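3.2 Collecting the demonstrations

I should say up front that we were a student team on a one-semester project, so a lot of what follows got decided over snacks. Our plan was to teach a gripper policy a few small tabletop jobs by showing it how a person does them, and for that we needed plenty of showing. We picked the lid task first. You have a low white tray and a small round lid, and the lid has to be grasped and moved without dragging the tray along with it (sounds easy, I know!). Each of us worked with a gripper in each hand, left and right, with a marker plate on top of both so their positions could be tracked.
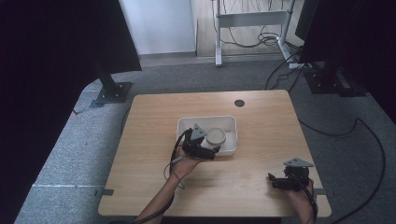 Mei Greenberg and I wrote the first version of the instructions, and they were terrible. We told people to "act natural," and everybody has their own idea of natural. Talha Hayat went for the lid from the side every time, Asif Tarar came straight down on it, and I apparently wave the idle hand around a lot when I'm thinking. After a week of that we agreed on one rule — the hand that isn't working parks over the table with its jaws open and stays put until the other one is done. It cleaned up the tracks more than any filter we tried later.

In total we recorded 1,003 demonstrations and kept 653 of them. Most of the ones we threw out had a tracking dropout somewhere in the middle, usually when a wrist rolled too far and the plate turned away. The rest were plain fumbles. Naheed Rana argued for keeping the fumbles, and I've come around to her side since then, but by that point we had already trained on the smaller set and our lab slot at Condport was used up.

The wrist views gave us a different kind of headache. Our tabletop is pale and a bit shiny, and the glare moves through the view as the hand moves. Early on, our network (we called it Trumell, please don't ask) learned to treat a bright patch on the wood as a reason to close the jaws. So we added clips with open fingers and nothing between them, just the tool held low over bare wood, and labeled all of those "stay open."

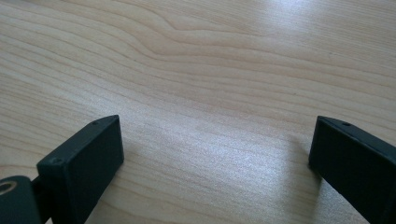

Figure 4. View from a hand-held gripper with the fingers open over the bare tabletop. Note the glare at upper right.

We added 400 of these short clips on top of the lid demonstrations. They're dull to record, and Sohail Marwat did most of them with headphones on, bless him. With the clips in the training mix, false closes dropped to 11 over the whole test run, and the ones that were left mostly came at the start of a reach. We go through those in Section 4.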